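Belmiro Garcia
24 posts on teaching a robot by hand, as I've been doing it at work this summer. Several people asked after my last one about the stairs.

Well, 24 was the plan. It will be fewer.

The short version of the job: I hold a gripper in my hand, the same shape as the one on the arm, and do the task myself. The gripper records what it sees and how it moves. Later the arm learns from the recordings.

Before July we did it all by remote control. You sit at a desk with two handles and a screen, and the arm copies you from the next room. It works, but it is slow. Picking up a cup takes three times as long as you think it should.

Mwende Mollel is the best of us on the handles. She can fold a tea towel with them. I can't, and I have been at it longer than she has.

The trouble with remote control is that the arm has to be there. Ours is bolted to a bench. If you want a hallway or a kitchen or a landing, you need to move the bench, and the bench weighs more than my car's engine.

The hand-held gripper goes in a rucksack. That changed the sort of places we could work in. 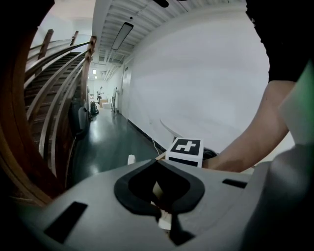

A session starts with the marker cube. You set it down and get it in view before you do anything else, so that every recording begins from something with a known size and a known position. Skip that and the whole run goes in the bin.

I skipped it on my second day. Two hours of work. Jihad Daher was very decent about it.

After that, you do one thing, stop, and do it again. Pick up, carry, put down, stop. We ask for 60 good runs of a task before we train anything on it.

A good run is not a fast run. It is one where you reached for the thing once, closed once, and let go once. If you fumble and carry on, you have taught the arm to fumble.

Some fumbles are worth keeping, mind. If you drop something and pick it up properly, the arm can learn how to recover. We keep those in a separate folder and add them in at the end. Ngan-ling Sin wanted them mixed in from the start. We tried it her way for a week and the arm started hesitating over everything, so we went back.

Things I now do without thinking: keep my other arm out of the way of the fingers, walk slower than feels normal, and keep my wrist loose. A stiff wrist gives you motions the arm can't copy, as its own wrist runs out of turn sooner than mine does.

Shiny floors are a nuisance. A reflection moves when you move, and the tracking can take it for something solid. Long plain walls are bad too – nothing for it to hold on to. Give me an untidy room any day.

Someone asked what Drosura is. It's our name for the software that lines up the recordings. It throws out any run where the tracking jumps. On a bad day that is one in three. On a good day I don't look.

We have 700 runs now, across all tasks. Carrying and placing are the strongest. Doors are poor. I pull a door with my shoulder and my back as well as my hand, and the gripper only knows about the hand.

For doors we have gone back to the handles. Mwende is doing those this month, with the bench pushed up against a spare door in a stand.

Emmanuel Mohamedi asked whether you need to be an engineer to do the recording. No. I drove a delivery van before this. You need patience and you need to be able to do a dull thing the same way many times over.

Wrist ache is real, though. Swap hands if your task allows it, and put the gripper down between sets.

Next up is stacking bowls. I'll post how it goes once the first set has been through training.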